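Akstead Boatyard - Winter Storage and Haul-Out FAQ

Last updated February 20, 2018

Quick answers to what we get asked at the desk. Not here? Call or stop in. Mornings are best.

How big a boat can you haul?

Up to 59 feet on the travel lift. Bigger than that, try the Jodolach yard across the river, they have the railway.

Do I need to book?

Yes. Fall slots go fast. Spring launch too - April is usually full before the ice is off the creek. Deposit holds your date, balance due the day you come out.

What's included in the haul-out price?

Lift, pressure wash of the bottom, blocking, stands, and the relaunch. Not included: mast unstepping, winterizing, shrink wrap, bottom paint. All quoted seperately.

Can I work on my own boat?

Sure. Sanding only with a vacuum sander and a tarp down. No open scraping, no spraying of any kind. Stands are ours to move - please don't touch them, even a little. Yard is open to owners 8 to dusk.

Can I bring my own contractor?

If they're insured. We need the certificate in the office before they start, not after. Engine people, riggers, canvas people all fine. Bottom paint and lift work is yard only.

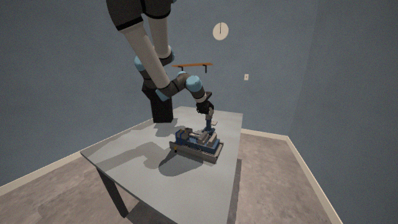
How much power can I use at my storage spot?

One regular outlet per boat, shared post. Enough for a battery charger or hand tools. Space heaters will trip it and take your neighbor's charger down too, so please leave them home. Unplug when you leave for the day.

Is indoor storage heated?

The Fajardo shed is, kept just above freezing. The long shed isn't heated, so boats in there need full winterizing same as outside. Heated spots run on a waiting list. Ask to be added, no charge.

What do you need from me before haul-out?

Signed storage agreement, proof of insurance, a phone number that works. Also a lift diagram or a photo of the boat in slings if you have one. Holding tank pumped out. Loose gear off the deck. Fuel tank near full for gas boats is up to you, ask your mechanic.

What if weather cancels my date?

We don't lift in high wind. You get moved to the next open slot, no fee. We'll call the night before if it looks bad.

Can I live aboard on the stands?

No. Insurance won't allow it. The Grollilel guest house is a short walk up the hill and gives yard customers a rate in the off season.

When do I have to be out?

Storage ends when the contract says. After that it's the daily summer rate, billed weekly. If you're waiting on parts tell us early and we can usualy work something out.

How do I pay?

Card, check or bank transfer. Checks to Akstead Boatyard, boat name on the memo line please.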